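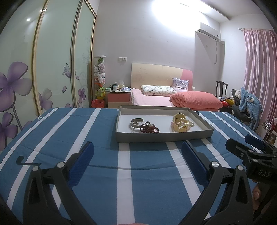 Pearls should be put on last and taken off first, one reader of this page maintains, and anyone who stores them in a heap with everything else deserves what they get. She signed herself only "Cross in Evier" and enclosed a stamped envelope, presumably for our apology.

Her letter was one of 624 received since we asked, in the last issue, how people in the district keep their jewellery. We had expected a handful. The question was put in to fill a gap under the bus times after an advertisement was withdrawn, and it has now produced more post than the bypass, the bins and the new bus times together.

The occasion for all this is the Untangling Evening at the Plovent Rooms on November 8, 2019, at which residents are invited to bring whatever has knotted itself together at the bottom of the box and sit down with it under a decent lamp. Entry is free. Tea is 80p, and biscuits are being kept on a separate table after what happened to a crocheted choker last time.

The first such evening, held in the spring, was planned for a dozen people and ran out of chairs before the kettle had boiled. The Rooms can seat 800, according to a brass plate by the door which dates from a time when people were narrower, and the organisers have booked the smaller half. They ask visitors to come with a shallow tray or a box lid of their own, preferably one with a pale inside, so that beads which make a run for it can be seen doing so. Tea towels are also acceptable. Fluffy towels are not, as they catch on clasps.

The letters themselves show a town divided. On one side are the owners of compartments. They write in ink, they own ring rolls, and several included diagrams. One couple in Drekitz Lane have a drawer with felt dividers, labelled by month, and wear the contents in rotation, so that a brooch from the November section cannot be got at before its time even for a funeral.

On the other side, and a good deal larger, are the people with one small box and far too much to go in it. The lid will not shut. The necklace hangs out over the front. A bangle that never fitted in the first place lives beside it and has taken up with a bracelet, and the two can no longer be worn separately. "I just put both on," wrote one reader. "People think I meant it."

Storage places put forward by this second group include an egg box, a muffin tin, a gravy boat, the pocket of a dressing gown and, from a gentleman who asked us not to print his street, the freezer. He says burglars never look there. He also says that he forgot about it for two winters and found his late aunt's garnets under the peas.

On the matter of knots there was more agreement. Work on a flat surface. Leave fine chains undone when laying them down and done up when putting them away, or the other way about; opinion was split, and the correspondence on this point became heated. A little talcum powder helps a metal chain but should be kept well clear of pearls, as should hairspray, scent and vinegar. Two blunt needles are better than one sharp one. Pulling is no good at all, though everyone admits to having pulled.

Bangles, it was generally felt, ought not to be the problem they are. A solid ring of metal has no business tangling with anything. An open cuff is another matter, as it has two ends and uses both of them, and a string of beads left next to one overnight will be through the gap by morning. The remedy suggested most often was to keep cuffs on a mug tree. The remedy suggested most often by people who had tried a mug tree was to keep it away from the cat.

Kröger, the shop at the bottom of the market steps, will have its restringing table at the evening and will take in broken strands at the usual price, knotted between each bead for those who want it. The longest piece brought to it in the spring had 3,748 seed beads and arrived in a jam jar. It has since gone home, on new thread, in the same jar.

Doors open at 6. The session goes on until the lamps are wanted back by the life-drawing class, and anything still in a knot at that point must be taken away by its owner. Odd earrings may be left in the bowl by the coats, where there are already a great many waiting to be claimed.

As for Cross in Evier, she has been offered a seat at the front and has accepted, on condition that she is not expected to share a tray.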